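# Chapter 4: Small Things and Where They Live

In the first three chapters we worked with large objects: coats, bedding, and the boxes from the storage shelf. Large objects are easy in one way. When a coat lies on the floor, everybody sees it. A hair clip can lie under a pillow from March until August and the owner will only say that she has too few clips.

This chapter is about small personal things, and mostly about hair accessories. We choose them because almost every home has them, they come in very different shapes, and many of them are easy to damage. What you learn with them can be used later for sewing supplies, jewelry and desk items.

## 4.1 The open surface

Before sorting, you need a surface. A table is good, but a made bed is often better. The height is comfortable, there is space on each side, and a small thing that falls on a blanket does not roll far. Spread the blanket first. It does not need to be perfectly smooth, but deep folds can hide a pin or an elastic.

Put one shallow open box on the blanket. Low walls are important in this exercise, as you must see the whole content from above. Then take up the things one by one. Soft pieces, such as a bow of sheer fabric, should be held at the middle, where the loops are gathered, and the loops should stay free.
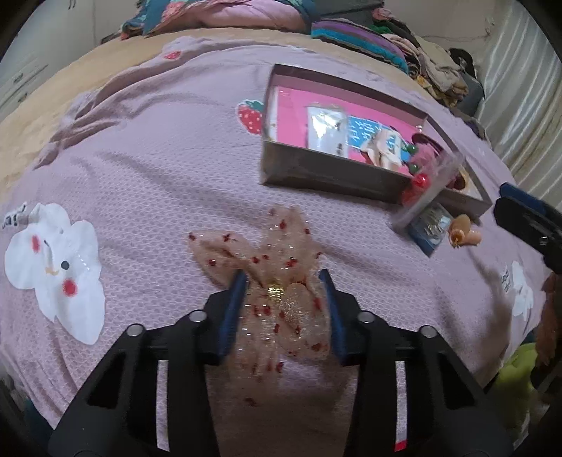
The Bergmann method, which we follow in this book with small changes, asks the learner to hold each thing for a moment and to say its group aloud: "bow," "claw clip," "elastic." Many students feel shy about this at the beginning. After 15 minutes they usually forget to be shy, and the groups become clear much faster than with silent work.

## 4.2 Groups by shape, not by color

It is pleasant to put all the pink things together, and the result looks nice on the first day. However, a flat bow and a thick pompom need different space even when they have the same color. For this reason we sort by shape:

- **Flat and soft:** ribbons, fabric bows, thin bands
- **Round and soft:** pompoms, thick elastics
- **Hard with teeth:** claw clips, combs
- **Closed cases:** anything with its own cover

A closed case counts as one thing. Do not open it during the first sorting, or you will have a second task before the first is finished.

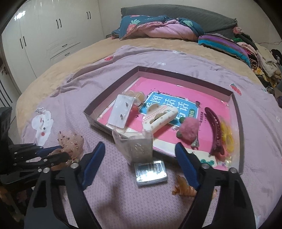

The box for sorting can be any box from the house. The lid of a gift package is suitable, and so is the lower half of a shoe box. In the Stelow course, students bring their own, and no one is asked to buy a container before Chapter 6. A drawer divider bought too early is nearly always the wrong size.

Leave some free floor between the pieces. When claw clips lie on top of bows, the teeth catch the fabric, and thin shiny material is difficult to repair.

## Key words

**Working box:** the open box used only while sorting.

**Home box:** the place where a group stays afterward.

## Before you continue

Choose one drawer or bag of small things in your own home. Spend 40 minutes with it, using one working box and the groups in 4.2. Write down 2 things that did not fit in any group. You will need them in Section 4.3.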